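Zurkwood demonstrations, progress report for May
Prepared for Milagros Cáceres by Ulises Quispe

We finished the month with 50 usable demonstrations of liquid transfer, and I'm really pleased with how they look! Yesenia Huaranga and Bernardo Bettencourt did all the remote driving from the Castville bench, usually in 20-minute turns.

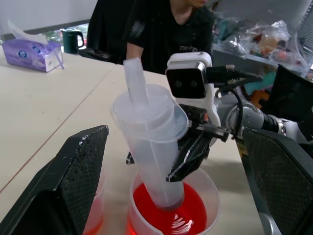

Dipping was the skill we worried about most in the last report. The operator has to tilt the tool, lower it and stop before it hits the bottom, all through the hand controllers. Red liquid has been a great help, as it stands out well against the light tabletop when we review the wrist video. We threw out 5 runs for jerky motion. 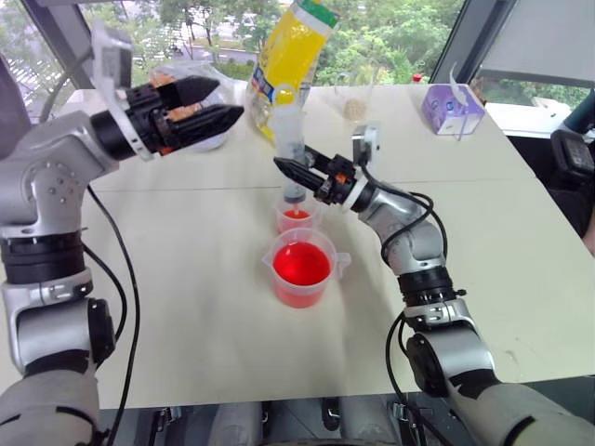

Dispensing from the syringe into the small measuring cup, right arm.

Small cups still take patience, and Yesenia is getting wonderfully smooth at them. Sarmīte Lūse has started training on the first batch. Next month we'd like to add 4 new container shapes and one more operator, within the current budget.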